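Kauppinen Opens Preorders for Clevberg, a Tile-Laying Game of Canal Towns

Kauppinen has opened preorders for Clevberg, and if you've been hoping for a meatier follow-up to the publisher's lovely little Trikville, this looks like the one! Clevberg is for two to 4 players and plays in 120 minutes, with a shorter setup for anyone who wants to get it finished on a weeknight.

Each player runs a family of lock keepers along the same canal, placing tiles to steer barges past their own warehouses. The twist I love is the water level. Every lock you open drains a bit from your neighbors upstream, so a clever move on your side of the map can leave a rival's barge stranded for a whole round (and yours might be next). Turns are quick, with only 3 actions to pick from, but the board fills up fast and the last few rounds get wonderfully tight.

The box holds 590 wooden and cardboard pieces, plus a double-sided board. The back of the board shows the hill town of Gedard, where the canal splits in two and the water gets much harder to manage. A solo mode was shown in January and is in the rulebook from the start, so there's no add-on to chase.

Preorders opened on 18 March 2026 through the publisher's own shop, and stores will get their copies at the same time as everyone else. 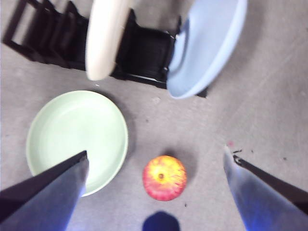 I played the Gedard side at a preview night and we argued over the upper lock all evening, so I've already ordered mine. Does anyone know if the solo mode works on both maps?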